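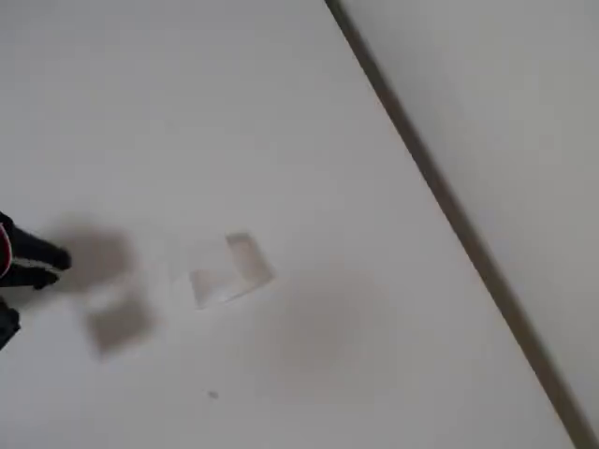
What is the hardest thing for a robot arm to pick up off a table?

Clear things, according to everyone we asked at the open day. A camera mostly sees whatever is behind them, so the arm has to work from thin edges and bits of shine, and white things on a white table are almost as bad.

That was my question on the sign-up sheet, and I'm putting it first because it ended up being what my whole report is about. (Mr. Drutska said we could organize this however we wanted as long as we had a question and "some evidence of thought." We'll see!)

So, the visit. Our class went to the Brodlow Works, which is a big brick building from 1884 that used to make pump parts and now has small workshops on two floors. The robotics group is called Hoani and they are up on the second floor at the back. The bus ride was 58 minutes and I sat over the wheel the entire way. There were 80 people signed up for the day, counting the other school, so they split us into groups of 14 and whoever was left over went with the last group. I was in the second group with Ataahua Ellery, who was my partner for this project and took much better notes than me.

We got a short talk first, mostly safety. Hair tied back, no leaning on the tables, and if the person running the arm says "clear" you take one step back and stay there. Then they explained the difference between an arm in a car factory, which does the same move over and over with parts that always show up in the same spot, and what they work on at Hoani, where the thing could be anywhere and turned any way. I kind of knew that already but I hadn't thought about how much easier it makes life if the part is always in the same spot.

The part I liked best was the demonstration table. It's all white and pretty bare, and the arm is black, so you notice every move it makes. It's also a lot smaller than I pictured. I was expecting something that could lift a motorcycle. The cables are out in the open and they swing around in big loops when the arm turns, and I spent a while worrying one would get snagged. The guy running it said cable routing is a real job and he has redone his more times than he wants to talk about.

We also talked about grip force. If you squeeze too lightly the thing slips, and if you squeeze too hard you crush it or shoot it across the table like a watermelon seed. With something rounded it's worse, with so little for the fingers to sit flat against.
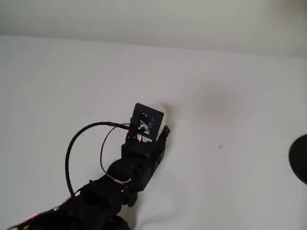 Ataahua Ellery thinks the squeezing matters more than the seeing, and she wrote in her notes that you can find an egg with your eyes closed but you can't pick one up with pliers unless you feel what you're doing. I went back and forth with her on this for most of lunch. My side was that if the arm is off by a finger's width then it doesn't matter how gentle it is, it's being gentle to the air. Her side was that people fumble for stuff in the dark all the time and do fine, and they do it by touch. I still think I'm right but I'll admit hers is the better argument.

We asked the Hoani people to settle it and they wouldn't, which was annoying. They said it depends on the object. Rigid with flat sides, you can get away with a lot. Thin and round and see-through, you need the seeing and the touching both, plus some luck with the lighting.
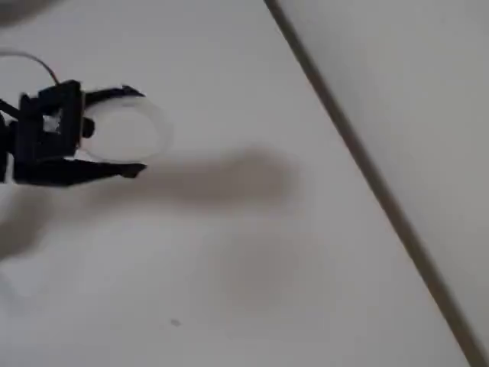
Lighting was something I never would have put in a report before this. If a lamp is too strong you get shadows with hard edges, and the software can take a shadow for part of an object. If it's soft and comes from all over, the shadows go blurry and cause less trouble, but then the edges of clear plastic get fainter too. So you kind of pick your problem. Somebody in our group asked why they don't just use a dark table, and the answer was that they have one, and then all the black parts disappear on you.

For our own project we're building the two-finger gripper from the Urkadel kit, and I want to change three things after the visit. I want rubber on the fingertips. I want the wires tied down along the arm with some slack at the wrist. And I want to test it with a clear cup lid as well as the foam blocks that come in the box, even though it'll probably make our success rate look terrible. Ataahua wants to add a touch sensor. We have money left for one if it's the cheap kind, so that's going on the order form this week.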